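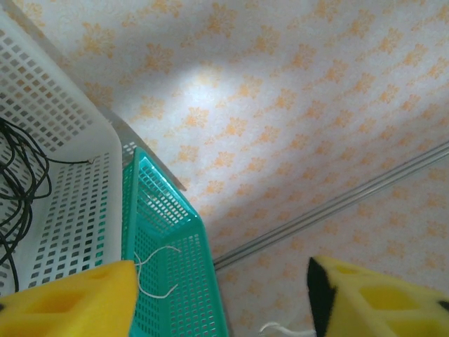

Cords, String and Other Things That Tangle

Plastic baskets with holes in the sides are cheap, light and easy to rinse out, and most homes already have a few. They work well for cords and string as long as you do a little preparation first. A cord dropped into a basket in a heap will come out in a heap, usually with something else attached to it.

Sort before you buy anything

Empty every drawer and box that has a cord in it onto a bed or a large table. Put power cords in one pile, charging cords in another, and string, twine and ribbon in a third. Anything with cracked insulation, a bent prong or a burned spot on the plug goes out. Don't tape it up and keep it. Many towns take old cords at the electronics drop-off, so check before you put them in the trash.

If you can't say what a cord belongs to, put it in a bag and write the month on the bag. Ours said May. When the same month comes around again and the bag is still closed, let it go.

Choosing the basket

A large white basket and a smaller teal one, side by side, will handle the needs of most closets. Black cords show up well against white plastic. White string is easier to find in a colored basket, and a single thin thread is very hard to see in a white one.

Look at the holes. Small slots are better than big ones for this job. Plugs stay inside, and dust and grit can still fall through. Big diamond-shaped openings let cord ends poke out and snag on the next basket when you pull it off the shelf.

Run your fingers around the inside before you use a new basket. Molded plastic sometimes has a rough spot at the edge of a slot. A nail file or a scrap of fine sandpaper takes care of it.

Measure the shelf at the front and at the back. The shelf in our hall closet is 33 inches wide at the front and narrower behind the door frame, and the first pair of baskets went back to the store.

Coiling a cord

Hold one end in your left hand and bring the cord around in loops about as wide as a dinner plate. Give the cord a slight roll between your fingers with each loop so it lies flat. If it wants to make a figure eight, let it. Don't wrap it around your elbow, which puts a twist in every turn and strains the wire near the plug.

Fasten the coil in 2 places, on opposite sides. Hook-and-loop strips are the easiest. We use the Fedham ones that come on a roll and can be cut to length with scissors. Bread ties are fine for thin cords. Rubber bands dry out and stick.

Lay the coils flat with the plugs on top. Loops hanging over the rim will catch on a sleeve or a doorknob sooner or later, so tuck them in before the basket goes back.

Loose wire ends and small hooks

Bare wire ends, picture hooks and ornament hooks catch in slotted plastic. If one is stuck, don't pull. Push it back the way it went in, turn it a little, and lift. Pulling can split the thin bars between the slots. Keep hooks in a jar with a lid, and cover stiff wire ends with a bit of masking tape.

String and thread

Short lengths of string are worth keeping if they are longer than your forearm. Wind them around a clothespin and clip the end in the jaws. Kinked cotton string will relax if you dampen it and hang it over a towel bar overnight with a clothespin on the bottom.

A ball of twine can go in a Dumeris jar or any other jar with a hole punched in the lid. Feed the end up through the hole and it will pull out clean.

Cleaning the baskets

Take everything out first. Fill a tub with warm water and a squirt of dish soap, soak the basket for ten minutes, then go over the slots with an old toothbrush. Rinse with the sprayer from the outside in. Shake it hard and stand it on its side on a towel until the slots have dried. Don't put cords back into a damp basket.

Skip the dishwasher unless the bottom of the basket is marked as safe for it. Thin plastic can warp, and a warped basket won't sit against its neighbor.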